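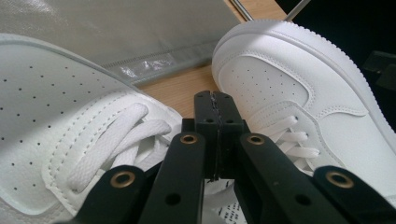 White leather sneakers with perforated toes and flat laces.

White Leather Sneakers: Care FAQ
By the Cropper shoe desk
August

Can I put them in the washing machine?
No. Take the laces out and wash those by hand. Wipe the leather with a damp cloth and a little mild soap.

How do I clean the small holes?
Use a dry, soft toothbrush first. Cream tends to collect in them, so apply it with a cloth and keep it thin.

What about the ridged edge of the sole?
A nylon brush and soapy water. Keep bleach off it, as it can turn rubber yellow.

Do you sell spare flat laces?
Yes, at the Asitz and Edon stores. White is always in stock.

Can I dry them on a radiator?
No. Stuff them with plain paper and leave them overnight at room temperature.

47 shares
9 comments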